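Booking a Shared Room at Geststead

Members may book any of the shared rooms on the ground floor. Please read the steps below before making a first booking. The rules were last changed on Sunday, June 4, 2023.

Step 1. Check the calendar
Open the room calendar on the members' page and choose a day. Free hours appear in white. The Kastis Room seats 50 and the Gashaw Room seats 6. Groups should choose the smaller room whenever it will hold them.

Step 2. Fill in the form
Enter your name, your member number, the start time and the end time. A single booking may run no longer than four hours. Include the time needed to set up and to put the chairs back.

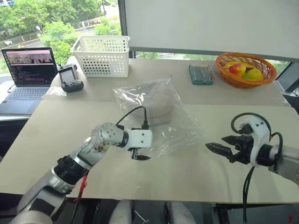

Bookings that repeat each week must be entered one by one. The form does not copy them forward. Requests sent by email or left at the front desk are not added to the calendar.

Step 3. Wait for the confirmation
Hideaki Nakajima reviews new requests each weekday morning. A room is not yours until the confirmation has been sent. If two groups ask for the same hours, the earlier request is accepted and the other group is offered the next free time.

Step 4. Cancel or change
Use the link in your confirmation. Changes made less than 60 minutes before the start time must be made by phone. Rooms left unclaimed 15 minutes after the start time are released to other members.
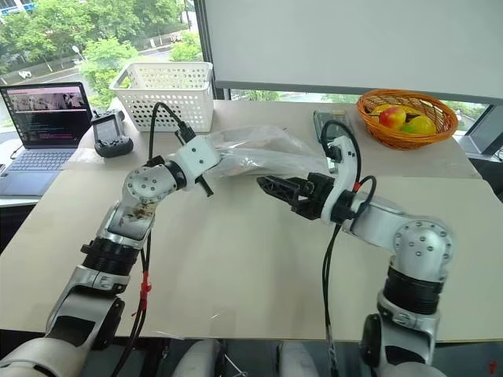 Perrine Charpentier asks whether a booking can be passed to another member when the person who made it is ill. It can, provided the new name is entered through the same link before the start time. The member number must be changed as well.

Questions not covered on this page may be sent to the bookings office.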